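Progress report, table linens and small goods
Drakau community reuse shop, second quarter of the grant

Thank you again for your patience while we moved the sorting tables from the back hall into the front room. It cost us the better part of a week, and I had hoped to have this to you by the last Friday of the month, but I think you will agree when you next visit that the light is so much better for checking cloth, and the people who come in to browse seem to enjoy watching the work going on.

Since the last report we have taken in 231 pieces of table linen and passed 213 of them as fit to go out again. The rest had holes or scorch marks and have gone into the rag bin, which the Uysal workshop empties for us free of charge. Washing is still our slowest step. The second machine you helped us buy is running every weekday now, though the drying racks can't quite keep up with it, and on damp days we end up with cloths hung over every chair in the place – a cheerful sight, if not a very orderly one.

The small goods side has grown faster than I expected. We set ourselves a goal of 1000 items for the full year, and I was a little nervous about that number when I wrote it down. Containers, cups, little dishes and all the odds and ends that come in at the bottom of a box are now being sorted by size first and by use second, and this has made the shelves far easier to keep straight.
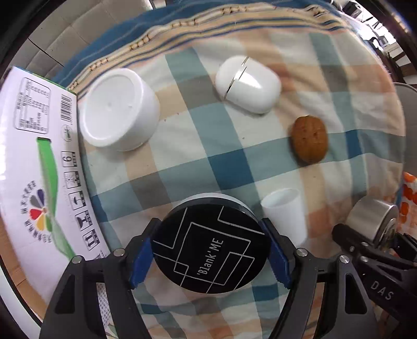

The plaid cloths remain the favorites, especially the soft ones with teal and peach in them and a striped border, and we have started laying one out on the display table with a few small things on top, a cup or a round container or something brown and autumn-looking. Families setting up a first kitchen have told us it helps to see pieces together. A few wrinkles don't seem to put anyone off, so we have stopped ironing everything and only press the plain cloths.

Spending is on track. We have $133 left in the line for shelving, and with your agreement I would like to move it over to drying racks. The Fotetness branch has asked for a share of the larger cloths, and we plan to send the first boxes in July.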